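Does It Matter How You Store a Lemon?
Food Studies project report, Hudlow College

Why we chose this

Our group was given "household waste" as a theme and had until August to make something of it. One of us had a lemon at home that had turned into a small brown stone, so the subject more or less picked itself.

Ask any family where lemons go and you will get a firm answer, delivered with great confidence, and it will be different from the one next door. We wanted to know which habit keeps a lemon juicy the longest. We also wanted a project we could eat afterwards, although that part was left out of the proposal.

What people told us

We put a short survey through doors in Killell and left a pile at the Margaritis grocery, where it was used partly for its intended purpose and partly for shopping lists. We got more than 200 forms back. Most people keep lemons in a bowl because they look cheerful there. A smaller group swears by the fridge, and a few keep theirs in a jar of water, a method they defended at length in the margins.

What we did

We bought lemons from the same crate and split them into groups of five: bowl, fridge drawer, sealed bag in the fridge, and jar of water. Each lemon was weighed at 9 in the morning on the kitchen scales, a Fultomeck model that switches itself off if you breathe near it. After the last weighing we cut and squeezed them all and measured the juice.
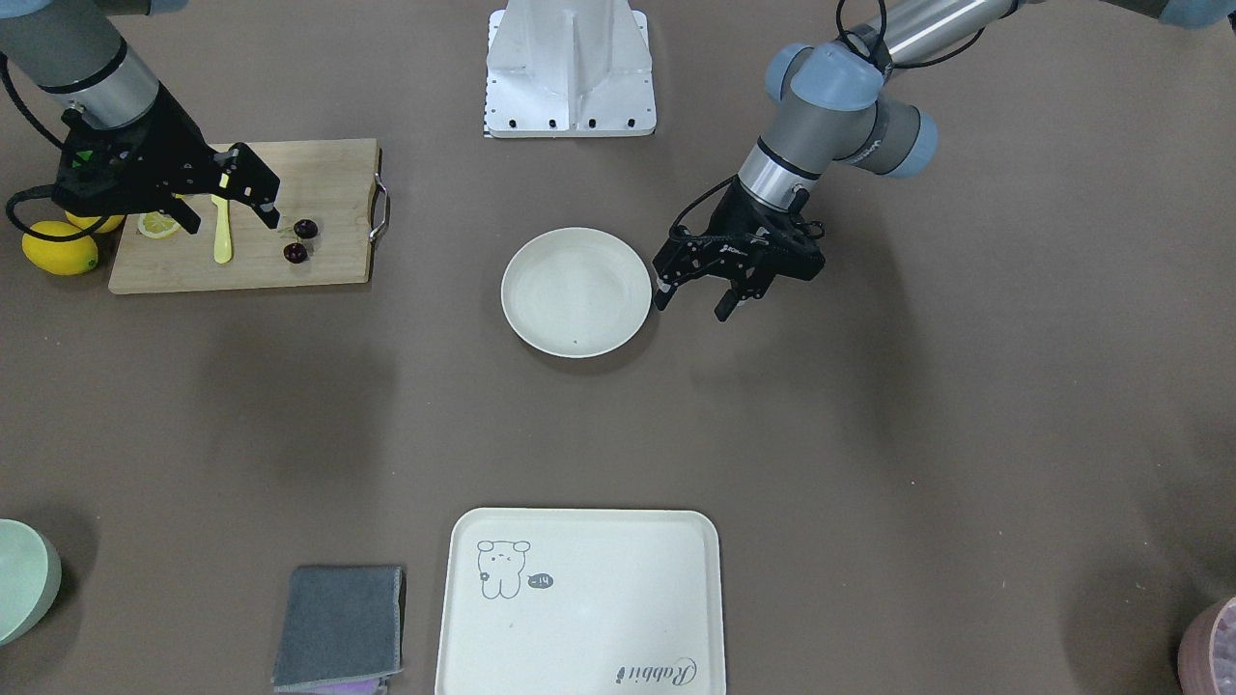

What we found

The bowl lemons lost the most weight and had gone leathery by the end. The fridge drawer was better, but only just. The sealed bag and the jar of water finished close together, with the bag slightly ahead on juice - a blow to the jar people, whom we have not yet told.

Two lemons went mouldy, both from the jar group. We left them out of the juice figures and put them in the bin.

Problems

Five lemons per group is not many. The fridge was also shared with other students, and its door was left open at least once overnight. We would like to repeat the work with limes, if the department will pay for them.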